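Household Research / Working Papers
By Preben Eyvindsson
December - 9 min read

3. How people decide that something is "worn"

I went into this part of the study thinking it would be the easy one. You ask people when they wash a sweater, they tell you, you write it down. Then I sat in Mogens Frandsen's kitchen in Plekport for most of an afternoon while he tried to explain the chair in his bedroom, and I came home with pages of notes on a chair.

The chair holds clothes that are too worn for the closet and too clean for the hamper. Nearly everyone we talked to had some version of it. Of the 70 households in the Plekport sample, only 7 told us they had no halfway spot at all, and two of those changed their minds once we got upstairs (I've left them in the count as they first answered, see the note on coding in Section 2). Bjarke Frandsen, Mogens's son, uses a door handle. Aksel Bundgaard has a whole rail for it and was a little proud of it.

What I wanted to know was how long a thing stays on the chair and what finally moves it. We asked people to keep a diary for 10 days and to write one line every time a piece of clothing changed places. I should say that the diaries are messy. Some people wrote "blue one, again" and left me to work it out. One person in Umlow drew little arrows, which I loved and couldn't code.

Still, a pattern shows up pretty fast. Smell gets a garment washed right away, and so does a stain that other people could see. Past those two, it's mostly about the load. People wait until there's enough of a color to bother with, and a red shirt can sit for ages in a house where everybody wears gray. 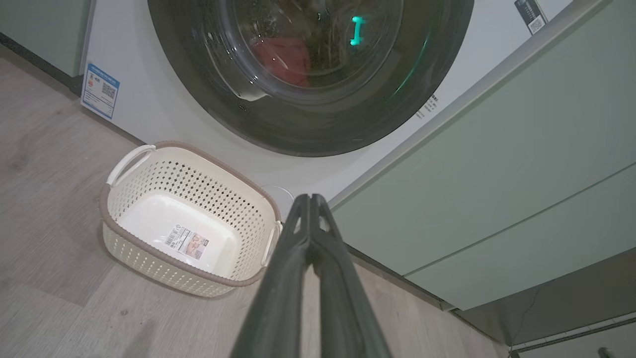 Figure 3. Red clothing behind the door of a front-loading washing machine.

I called this "waiting for company" in my field notes and the name stuck, so I'll use it from now on. It matters for the numbers because the usual survey question, how many wears between washes, assumes the wearer is deciding about one garment at a time. Our diary keepers mostly weren't. They were deciding about a pile, and the sweater went along with the pile or stayed behind.

Hafþórsson makes a similar point about dishes in the Grodia report - that a cup gets washed when the sink is full, whatever the state of the cup. I was skeptical when I first read it. Preben Nørgaard, who did the second round of coding with me, was not, and he has been very decent about being right.

There's one group that doesn't fit. In 7 homes somebody washed on a fixed day no matter what was in the hamper, and in those homes the chair was close to empty by evening. I'd like to say this is about age or family size, but the group is too small and too mixed for that. I come back to it in Section 4, where the interview material is better than the diaries.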